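**Idus memorial plaque, model 44**

The Idus is a small bronze plaque for family graves, urn walls and garden memorials. It is made by Plondska in their foundry at Bråten and it carries a name, two dates and one line of text of your choice.

- Article number: 1758
- Weight: 400 g
- Fixing: two bronze pins, included
- Text: up to 44 letters, spaces are counted
- Delivery: 11 working days after you approve the proof

We send you a drawing of the text before casting. Please read the dates and the spelling slowly, and let a second person in the family read them too. After casting we can not change a letter – a new plaque must then be ordered at full price.
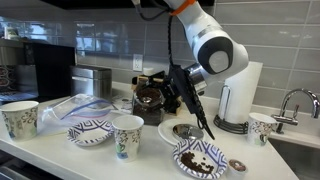 *Ground coffee in a glass jar on the kitchen counter.*

Letters with accents are possible without extra cost. If the deceased was known by another name, it can stand in brackets after the first name, and it is counted in the text.

Many cemeteries have their own rules for size and colour. Ask the office there before you order, as we can not take back a plaque with a name on it.

The surface becomes darker with the years. Clean it with water and a soft cloth, and do not use polish. Orders for stone walls in June should reach us early, because the pins need dry weather for the glue to set.

Sold by Gasosex. Prices valid from February 2026.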